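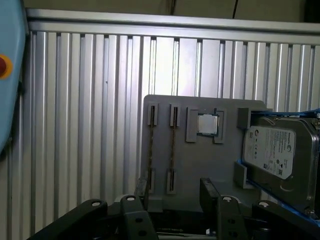

The assembly group at the Zaltberg laboratory has published the first results of its study on component handling, carried out with Julbridge. The principal investigator spoke with the institute's newsletter in March.

The study asked whether one policy could learn to pick memory sticks, a processor and a hard drive from a fixed plate without separate programs for each part. "Memory is the hardest of them," the investigator said. "A stick held on edge gives the gripper very little to close on, and a small error in angle is enough to lose it."

Training drew on 3697 recorded demonstrations, all taken with a camera close to the gripper. Evaluation consisted of 200 trials per component, with lighting changed every 10 trials. The group reports that most failures came during approach, before contact was made.

Asked about reflections from metal surfaces, the investigator was cautious. "We did not remove them. The policy has to work in the cell as it is built."

The software, named Goh, runs on a Weltelico controller and processes images in batches of 64 during training. A second phase, covering insertion into a motherboard, is scheduled to begin in September.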